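What the Hand Learns First: An Afternoon at the Clutstead Open Day

The open day at Clutstead ran until four o'clock, and by two the line for the demonstration room went past the coat racks. The building used to be a supply depot. Now the ground floor belongs to Clollalora, a small outfit that collects recordings of everyday chores so that robot arms can be trained on them.

The project lead agreed to sit down with me between two sessions, at a folding table in the hallway, with a paper plate of cookies that neither of us touched.

I asked her first why a robotics company would hold an open day with so few robots in it.

"We have two arms upstairs and people can go look at them," she said. "But most of what we do is done by people. If you come in here expecting a robot butler, you'll be let down, so we put that on the flyer."

The current project is called Sutter. It began in November with a list of 24 household tasks, among them folding clothes, wiping a counter, putting a lid on a container and clearing cups. Each task gets recorded 200 times before anyone upstairs tries to train on it. The people doing the tasks hold a gripper in each hand and work through them with the same kind of fingers the arms have.

"It slows you down a lot at first," she said. "You go to pick up a cloth and you grab too much of it, or you miss. People come in thinking they know how to fold a shirt. They do know, with their fingers. With these it takes most of a morning."

I wondered whether that slowness ended up in the recordings.

"Some of it does. We throw out the first day for everybody. After that we keep the fumbles if the person recovers, so if you drop the sleeve and pick it up again, fine, that's useful. If you drop it and stop to laugh, we cut it."

They have kept 2,000 recordings so far. She would not say how many had been cut, only that it was more than she had planned for when she wrote the budget.

The operator running the afternoon session had been at it since spring. Before that she worked in a hotel laundry, and she said the job had been easier to learn because of it.

"Cloth I understand," she told me. "Cups took longer. You have to come at a cup straight, and you have to look at where the tips are, not where your hand is. My wrist is always a bit behind where I think it is."

She had one complaint, and it was the cables. She would like them gone. The project lead said a version without them was being tried out at the Nustitz site, which has a bigger room and fewer tables, and that the batteries made each gripper heavier than she would like.

Visitors were let in eight at a time and asked to stay behind a line on the floor. The operator talked while she worked, which she is not usually allowed to do. A boy near the front wanted to know what the black-and-white squares were for. She told him the software finds them in the video and uses them to work out where each gripper is and which way it is turned.

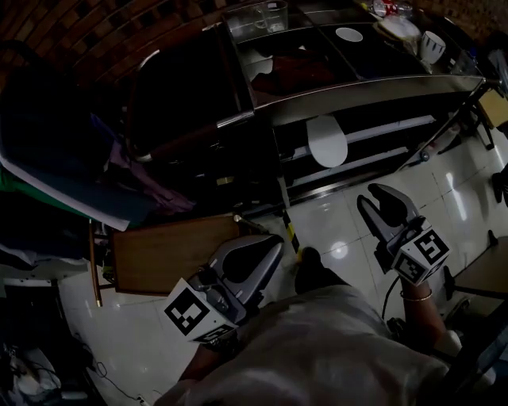 One of the visitors, a retired machinist, remarked that he had expected more of the work to be programming, and that to him it looked closer to the way apprentices used to be taught, with somebody showing the same move over and over until it stuck. He asked whether the arms ever did it better than the people.

The operator said no, not yet, but they didn't get tired after lunch.

I put the same question to the project lead in the hallway. She took longer over it.

"On the lid task, the arm is steadier than I am," she said. "On cloth it isn't close. It'll fold a towel if the towel starts out flat. Start with a pile and it has trouble finding a corner."

Sutter is due to move on to kitchen drawers next, then to packing a bag. The team wants 700 more recordings of cloth before that happens, and the operator has asked for different fabrics, especially thin ones that slide.

Clutstead will open its doors again in spring. The demonstration room will be the same one, the project lead said, but she is hoping for a second door so the line can go out the other side.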